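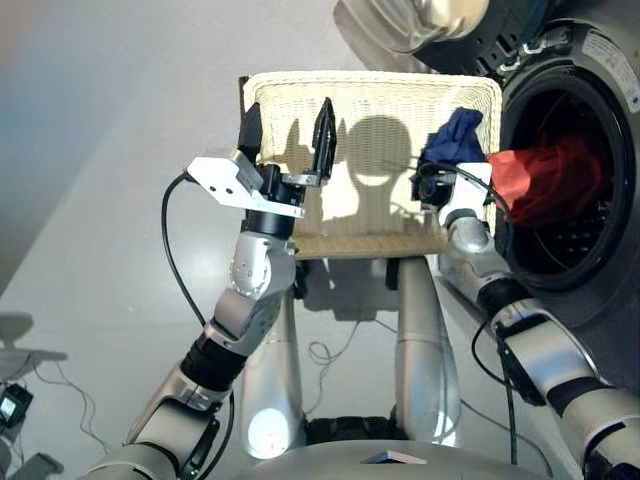
How to Label a Two-Arm Laundry Run So the Numbers Mean Something

If you have spent any time with a two-arm robot and a pile of clothes, you know the feeling of finishing a long session, looking at a folder full of episodes, and wondering what on earth you can say about them. Did the policy do well? It did well sometimes. Our write-up on staged scoring has a results table that people keep asking us about, so this page walks through how we get from raw episodes to that table, slowly and with all the fiddly parts left in.

We call the procedure Skostitance, after the script that runs it, and we use it for the basket-to-washer task in our Torres setup. You should be able to use it for any task where cloth goes from one container into another.

What you need before you start

A set of recorded episodes with the head view and joint states for both arms. We used 116 for the results on this page. You also want the gripper opening logged as a continuous value, so if your recorder only saves open and closed, please fix that first! You will be very glad of it by Step 3.

You also want a viewer that can step one frame at a time. We use Bukgate, but anything that shows the video and the joint plots side by side will do fine.

Step 1. Write down the stages

Sit down with a handful of episodes and agree on the stages before anyone labels a thing. Ours are reach, grasp, lift, carry, insert and release. Each stage starts at an event you can point to in the video. Lift starts when the lowest part of the garment that was pinched leaves the pile, for instance, and carry starts when the gripper crosses the basket rim on its way to the washer.

Carry is the one that will give you trouble, because a long garment can have one end high over the rim while the rest is still down among its neighbors. Our rule is that the gripper decides, and the trailing cloth is handled with a separate tag (see Step 4). We tried it the other way for a while and the labels drifted badly between people.

Step 2. Cut the episodes into attempts

An episode is the whole basket. An attempt is one garment, or what the robot believes is one garment, from the first reach to the release or the drop. Cut on the reach. If the arm goes down, comes up with nothing and goes down again, you have two attempts, and the first one failed at grasp.

It is tempting to fold those empty grabs into the attempt that follows, and plenty of people do. We did too, in an early version, and it made our grasp score look lovely. Keep them apart.

Step 3. Mark the grasp from the gripper trace

Here the continuous gripper value earns its keep. When the fingers close on cloth, the opening settles a little wider than it does when they close on air. Run a few empty closes at the start of the session to find your baseline, and set the threshold just above it. Thin fabric sits very close to the baseline, so check anything near the threshold by eye.

Do the baseline for each arm separately. Ours differ by more than we expected, and sharing one threshold quietly turned a number of good grasps on one side into failures.

Step 4. Tag what the garment was doing

Next to each stage we keep a short tag field. The ones we use most are trailing (part of the garment is still in the basket during carry), double (more than one garment came up), draped (cloth is resting over the washer gasket after release) and shifted (the basket moved).

Draped deserves a few words. We score a draped garment as a completed release but a failed insert, even if a later attempt happens to push it in. The later push gets its own tag, helped. You may well disagree with this, and that is fine — just decide once and put it at the top of your results.

Step 5. Have 2 people label the same slice

Pick 90 attempts at random and have both labelers do them without comparing notes. Then sit together and go through every disagreement. Most of ours were on the start of carry and on draped, with a few doubles hidden by a sleeve. Fix the wording of the rule, then relabel the slice from scratch.

Step 6. Build the table

Report each stage as a rate out of the attempts that reached it, with the raw counts alongside. After cutting, our episodes gave us 900 attempts, and the plain whole-task score hid nearly everything interesting in them. Split by stage, the weak spot was insert, mostly through draped cloth, while lift almost never failed once the grasp was good.

Split the table by arm as well, if you can bear it. Add one row for attempts tagged trailing, and compare their insert rate with the rest.

A few odds and ends

Shadows inside a pale basket can look a lot like dark cloth on a small screen, so label on a decent monitor.

Keep the stage definitions in the same folder as the labels, and copy them whenever you copy the labels.

The label template and the threshold script are in the Utuvness download, in the folder called staging. The readme lists the column names, and the spelling of "draped" has to match exactly or the script skips the row.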